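Paper cup

From the Lendadton Household Wiki, the page for everyday things

A paper cup is a throwaway drinking cup made out of paper, usually with a thin lining on the inside so your coffee stays where you put it. I've been looking after this page for a while now, and I'm going to keep writing it the way I talk, so bear with me. If you want the dry version there are plenty of other places to read one!

Where they came from

People in China were folding paper into cups for tea many hundreds of years ago, but the kind most of us know got going in the United States in the early 1900s. Before that, trains, schools and offices had a shared dipper or a metal cup on a chain next to the water barrel, and everybody drank from it - yes, everybody, including the fellow with the cough. Doctors started making noise about germs, states started banning the shared cup, and cheap paper ones filled the gap pretty fast.

The early ones were coated with wax. Wax is fine for cold water but it goes soft with anything hot, so for years you really couldn't get a decent paper cup of coffee. Plastic linings came along later in the century and fixed that (and made the cups a lot harder to recycle, but I'll get to that).

How they're made

The paper comes in on a big roll, already lined. A machine stamps out a fan-shaped piece for the wall and a round piece for the bottom, wraps the wall around a form, seals the side seam with heat, and presses the bottom in. Last of all the top edge gets curled over into a rim. I love the rim. It's the part that keeps the whole thing stiff, and if you flatten it you'll notice right away how floppy the cup gets.
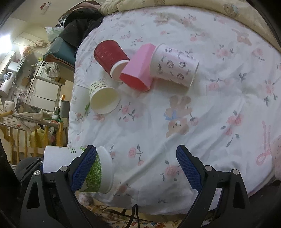 I got to see the line at the old Traron plant in Osard one April, and the noise is what stuck with me. Jytte Skov ran the sealing station back then and she could tell from the sound alone when a seam was going bad. They boxed the cups in sleeves of 30, with 800 to a carton, and the printed ones took longer because the ink had to go on the flat roll first.

Kinds of cups

Single wall is the plain sort, good for water and juice. Double wall has a second layer of paper with air trapped between, so you can hold hot tea without doing that little dance from hand to hand. Ripple cups have a wavy outer wrap that does the same job, and I think they feel nicer too. Then there are cone cups, the pointy ones at the water cooler, which you can't set down at all until they're empty.

Sizes in the US go by fluid ounces. The Hafþórsson catalog we used to order from went by stock number instead, and I still remember that 918 was the small hot cup and 2108 was the big one with the matching lid.

Recycling

This is the sore spot. The paper is good quality, but the lining has to be pulled away from it, and plenty of mills aren't set up to do that. Some towns take paper cups and some don't, so check with yours before you toss them in the bin with the newspapers. Compostable linings exist, though most of them need the high heat of a commercial composting site and won't do much in a backyard heap (I tried, and I was still finding bits the next year).

See also: Drinking straw, Paper plate, Water cooler

Page last edited 28 November 2019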